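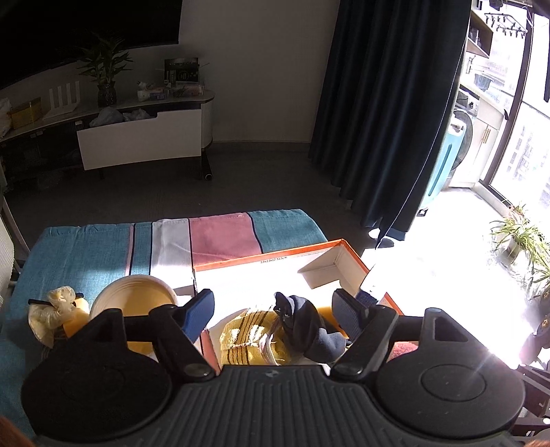
Filed under: Student Projects > Home and Living > Term 3 Reports

Packing Up a Bedroom: what fits in a box, and what doesn't

My project is about packing, and it started with me being bad at it. I've moved room four times since I began my course, and every time I've ended up with one box I could hardly lift and three more full of air. So when we were told to pick a household task and look at it properly, I picked the one that had annoyed me most recently. The boxes I used were the shallow sort with an orange-red outside and a white inside, and they have their measurements printed in tiny letters along the inner wall, something like 33x23x12.5x5cm. I hadn't noticed that line until I was leaning right over one on the bed with a yellow towel folded in the bottom and a navy sock chucked on top. I still don't know what the last 5 stands for. My guess is a flap, but Manaia Hoani, who was my project partner, thinks it's the depth of a lid, and we never settled it.

What I wanted to find out

Three questions, which got a bit muddled as I went along:

Does it matter what order you put things in a small box?
Is it quicker to sort first and pack after, or do both at once?
Are soft things (socks, towels, hats) better kept together or used as padding for everything else?

I already thought I knew the answer to the last one. I was half right.

How we did it

We packed and unpacked the same bedroom lot over and over in July. There were 76 items in it, all written down on a sheet before we began, and they were proper everyday things — clothes, towels, bits of crockery, toiletries, chargers, and the odd stuff that lives on a windowsill. We had 14 boxes to choose from but we weren't allowed to use more than we needed. Everything was done on the bed, because it's the right height and you don't have to keep bending down to the tiles, which are murder on your knees after the first half hour.

Each go at it was timed on my phone from the first thing picked up to the last box shut. We did 11 rounds altogether. In some of them we sorted everything into piles first, and in the others we just grabbed whatever was nearest and found a home for it. Manaia did the even rounds and I did the odd ones, which in hindsight wasn't clever, as she's a much faster folder than me. Our tutor, Kylie Wihongi, pointed this out when she read my draft and she was quite right. If I did it again we'd both do every method.

Folding, or not

I had always rolled my towels. My mum rolls them, my nan rolled them, and I'd never thought about it. In a deep box rolling is lovely, but in a shallow one you end up with a lump in the middle and four empty corners. Folded flat, a hand towel went down neatly and gave us a soft floor for the rest. After round three I stopped rolling anything thicker than a T-shirt.

Socks were another matter. We tried pairing them, balling them and leaving them loose, and loose was best by miles for filling gaps. The trouble comes at the other end, when you've got single socks turning up in every box and you're sitting there at nine at night trying to match them. We lost one completely in round six and it hasn't come back. So for a real move I'd pair them and put up with a few gaps!

The awkward things

Bowls are horrible. They take up all that room and most of it is nothing, and if you leave a bowl till last there's never a space the right shape. We had one cream one that spent several rounds lying about on the bedspread while we worked round it. What did the trick in the end was putting the bowl in early and stuffing it with small soft things, then treating it as a solid block. Cups work the same way, only you can get one pair of socks in and that's your lot.

Anything long and thin was a pain too. The boxes are only 33 cm on the longest side (if I'm reading the print right) and going corner to corner gains you a little, but then everything else has to be arranged round a diagonal. We gave up and kept a separate bundle for long things, tied together, to be carried by hand.

Then there are the carrier bags. I'd planned to ban bags from the project so that it was a fair test of boxes, but Manaia argued that no real person packs without a few, and I gave in at round four. A tied bag is great for odds and ends, as long as you don't then lay heavier things across it. We did that quite a lot.

What we found

Sorting first was quicker overall, which surprised me. The piles take ages and it feels as if you're getting nowhere, but the actual packing after that flies by. My fastest go with piles took 76 minutes including the sorting, and my slowest without was 131, and I was properly fed up by the end of that one.

The order made a big difference as well. Flat and soft at the bottom, bowls and cups next, then small things down the sides, then whatever's left. When I went against that the lids wouldn't close, and I had to take out half of it and start over.

As for padding, using the soft things as you go does save boxes. We got down by one box that way. But unpacking took longer every time, and I'd forgotten to plan for timing that part, so I've only got numbers from the last few rounds. They're in the table at the back of my folder and they aren't very good.

Problems

The sun was one. The bed gets it full on in the afternoon, and by four o'clock it was too warm to care about neatness, so my later rounds are probably slower than they should be. We also got better with practice. By the end I could have packed that lot with my eyes shut, and a person moving house only does it the once. I don't know how you'd get round that except by asking lots of different people to do one round each.

I'd have liked to try a second size of box too, maybe next term if there's time. Manaia wants to do the kitchen — I've told her she's on her own with the saucepans.

Related projects

Which drawer divider? A test of the Garley and the Bunness
Drying a duvet indoors: Sutcliffe House, second years
Getting candle wax out of cotton
A week of packed lunches on a budget
How long does a sponge last?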